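Bin-picking robot draws a crowd at Enari open day

Visitors to the Enari workshop in September got to stand right beside a robot arm as it worked over a big grey bin of odds and ends. 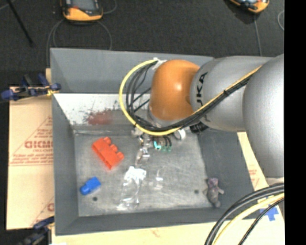

Toy blocks, plastic and a plush animal

The arm was the busiest corner of the whole open day! A red-orange building block, a smaller blue one, a crinkly clear package and a little grey plush animal all went into the bin, and the gripper came down from above to try for them. Clear plastic is a hard thing for a machine to spot against grey metal, so every attempt at the package had people leaning in.

Cuiping Guo, who led the demonstration, ran it 4 times and took questions in between. Children wanted to know if it could pick up the cuddly toy without squashing it. Their parents mostly asked about the cables (there are a lot of them, looping round the orange joint).

More than 470 people came through the doors before closing at 5 pm, and the tea ran out well before that. The Cimora team had the next bay along and will be back for the spring open day, when the arm should have a fuller bin to work through.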